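Is the lake at Ullia still worth the trip?
Last updated: Wednesday, 4:10 pm
Print this page | E-mail this thread

saltroad_77
Every travel page on Ullia repeats the same line about the "great inland sea" and the proud fishing people who live on it. I'm going in February and I'd like to hear from someone who has stood on the shore.
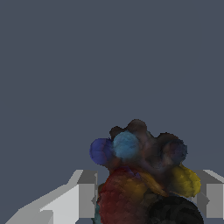

The same pages say the old town is 4000 years old. Based on what? I've looked and I can't find a dig report, only other travel pages.

marrowfat
The 4000 comes from the tourist brochure. When I asked at the museum in Romitberg they told me the oldest wall they can date is 500 years old. Still a nice wall.

kettle_lid
The museum only dates what it owns, and it doesn't own anything from the lake side. My grandmother's family is from there and the songs name villages that are under the reeds now. You can't write that off for lack of a report.

marrowfat
I can't date a song either. I'm not saying the villages weren't there, I'm saying someone picked a number.

saltroad_77
OK, but the water. Is there any?

dunlin
Yes, but you walk to it. The jetty at Flesus stands in grass. I took the Sithole ferry, which the guidebook calls a half-day crossing, and we were over before I finished my coffee. They still charge the half-day price.

kettle_lid
It was low season. Go after the rains and it's a different place.

dunlin
I did go after the rains.

marrowfat
Skip the "traditional" dance evening, by the way. 101 chairs facing a stage and everyone from the village is at home watching soccer. The Flesus market is real, go early. 2 hours is plenty.

kettle_lid
Two hours if you don't talk to anyone, sure.

saltroad_77
Booked the bus to Flesus, leaving the ferry for now. Does anyone know if the road past Romitberg is paved yet? The bus company says yes, and they said yes last year too.

Print this page | E-mail this thread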